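Ticket: Right arm lags behind left in jam-spreading recordings
Project: Grilell
Status: open, waiting on Skurnik
Opened by: me, Ratside bench

Right, picking this up again after lunch. Quick recap for Amedeo Greco, who's taking over the bench in June and asked what on earth is going on with the toast episodes.

We've got 353 spreading episodes saved out of the 2000 we promised Serra, and in a fair few of them the right arm's joint readings run late against the head camera. You only notice when the spoon goes into the jar – on the video the jam is already on its way to the bread, and the numbers say the gripper is still dipping. Fine for a human watching, rotten for anything trying to learn from it!

First guess was the cable. I reseated both ends on the right forearm, gave the loop a bit more slack and recorded ten more. Same lag. Swapped the left and right controllers over, ten more, and the lag stayed with the right arm, so I've stopped blaming the controllers.
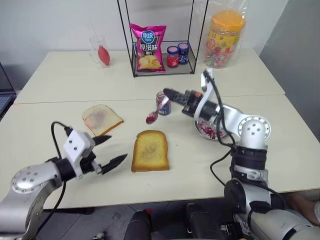

Then I tried it with the logging rate dropped to 100 Hz on both sides, and it got better, though not gone. The first few minutes of a session are clean and then it creeps in (worst one so far was a long take where I scraped the jar out twice). Restarting the recorder clears it every time. That smells like a buffer filling up to me, and the only one I can find in the settings is set to 3000 samples on the right and left blank on the left. No idea who did that, might well have been me.

14:40 – blanked the right one too and restarted. Six episodes in, no drift yet, but I want a good long session before I get excited.

Amedeo, if you're recording before this is closed: restart between batches, keep the bread where the gripper can reach it without stretching, and please don't delete the bad episodes. Skurnik want the raw logs, late timestamps and all. I've tagged them "lag-right" so they stay out of the training set.

Still to do: same test with the left arm holding the spoon.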